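Oltby Community Hall: winter arrangements

The hall will keep to its winter timetable from the start of November. The main doors will open at 8 each morning, and the Peltmont Room will again be available for evening hire. Groups with a regular booking keep their present place in the week unless they have heard otherwise from the bookings office.

Electrical safety checks

All portable electrical equipment kept at the hall is to be tested before the new timetable begins. This includes kettles, lamps, sewing machines, extension leads and anything left in the store cupboards by visiting groups. Items which pass will be given a dated label. Items which fail will be set aside, and the group concerned will be told in writing.

Groups are asked to bring their equipment to the Peltmont Room on Monday between 4 and 6.30 in the afternoon. Leads should be unwound fully before testing and checked along their whole length for splits or scorch marks. Equipment brought from home for a single session is also covered by the hire conditions - please speak to Úna Brennan if in doubt.

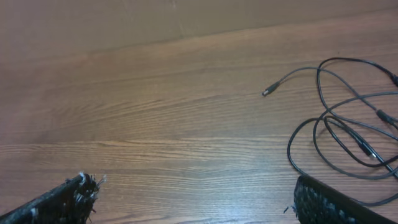 Hire charges and bookings

Charges for the main hall remain unchanged until the spring. A deposit of £30 is payable on all new bookings and will be returned after the event, provided that the room has been left clean. Requests for the Christmas period should be sent to Hülya Duman at the bookings office, quoting the name of the group and the room required. The Agyeman Room will be closed for redecoration during the first week of the month.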